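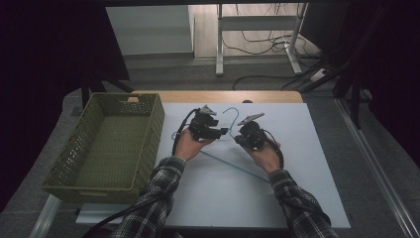
Most of what I want to say today is about the operator and very little of it is about the network. We spent the winter teaching a two-arm robot to handle laundry room items, and the biggest changes in our results came from changing how people showed the task. The hanger is the one I'll keep coming back to. It's a light blue wire hanger, it hangs between the two grippers with the hook up, and the long bottom bar runs off at a diagonal over the white board. From the head view the bar is a thin pale line on a white surface. Keep that in mind for the section on contrast.

Slide 2. What we were trying to do

The task is a handover. One gripper holds the hanger, the other takes it, and the hanger goes in a basket. A person does this without thinking. For the robot there's a short period when both sides have hold of the same piece of wire, and if they disagree about where it should be, the wire bends or one side lets go.

Pause here and ask who in the room has run teleoperation. If it's most of them, skip the next two paragraphs.

We tried two ways of giving demonstrations. In the first, the operator sits at a desk and drives the arms with a pair of leader arms. In the second, the operator holds the grippers in their own hands and does the task directly, and the recording comes from the grippers plus a camera at head height. We call the first one remote and the second one by hand. Those are just our words, I know other labs use different ones.

Remote gives you data that the arms can reproduce for certain, since the arms did it. By hand is faster and the motion looks more natural, but a person can reach places and turn a wrist in ways the arms can't.

Slide 3. Numbers

We recorded 139 handovers by hand and 50 remote. Same hanger type, same table, same basket. The remote set took Henrique Magalhães two full days and he was tired at the end of both. The by-hand set was done by Shona Tamihana in one Thursday, with breaks.

Out of the 139 we threw away 10. Most of those were wrist angles the arms couldn't follow. Two were plain drops.

Don't read the table out. Let them look at it.

Slide 4. What went wrong first

Our first policy was trained on the by-hand set only. It picked up the hanger well and failed at the handover. We watched the recordings again and saw that Shona was doing something she hadn't noticed herself. Just before the second gripper closed, she relaxed the first one a little so the wire could settle. It doesn't show in the camera view at all. It shows in the gripper width signal, but we were smoothing that signal and had smoothed it right out.

Henrique wasn't doing it, because on the leader arms he couldn't feel the wire. He held tight with one side, closed the other, waited, and then opened the first. Slow, but the robot could copy it.

So the fix had two parts. We stopped smoothing the width. And we asked Shona to do the handover in Henrique's order: close, wait, open. She said it felt clumsy. It worked better. We went from 31 percent to

[check this figure with Henrique before the talk, the slide still has the old run]

Slide 5. Contrast

Back to the thin line on the white board. We had picked the white board so that clothing would stand out, and it does that. Wire does not stand out on it, or not a pale one. With the head camera alone the policy was guessing where the bottom bar was and would sometimes swing it into its own wrist.

Things we tried:

Darker board. Helped with hangers, hurt with dark socks.

Darker hangers. Easy, but then you have a policy for dark hangers.

Asking the operator to hold the hanger still over the board for a moment before the handover. This cost almost nothing and helped the most. We kept it.

If somebody asks about depth cameras: we tested one, thin wire came back full of holes, we didn't go further.

Slide 6. Cables

This gets one slide but it took a lot of our time. The hand-held grippers are wired. If the cable pulls on the back of the gripper, the operator pushes against it without meaning to, and that push ends up in the data. Run the cable down along the wrist and leave slack. Check it after each break. We lost most of a morning in March to a cable that had caught under the table.

Long sleeves are fine as long as the cable isn't inside them.

Slide 7. Instructions for a new operator

This is the card we hand out. It's short on purpose.

Start with both hands over the board.

Move at the speed you'd use with a full cup.

Close, wait, open.

If you drop it, stop the recording. Don't save the take by grabbing.

Stop after 55 minutes even if you feel fine.

The last one came from Shona. Her handovers got quicker and sloppier toward the end of each hour, and you can see it in the plots on slide 8.

Slide 8. Plots

Left plot is time per handover, right plot is gripper width at the moment of transfer. Point at the right one. The spread gets wider after the first 50 minutes or so of the session, I'd call it a trend and no more than that. One operator, one day.

Slide 9. Open questions

How much remote data do you need if you have plenty by hand? We mixed them and the mix beat either one alone, but we only tried one ratio.

Does the close, wait, open rule carry over to soft things? With a towel we think the wait matters less.

Next we want to try two hangers hooked together. Nobody on the team is looking forward to it.

Leave this slide up for questions. The data format notes are in the handout, and the people from Rirnico have copies at the back.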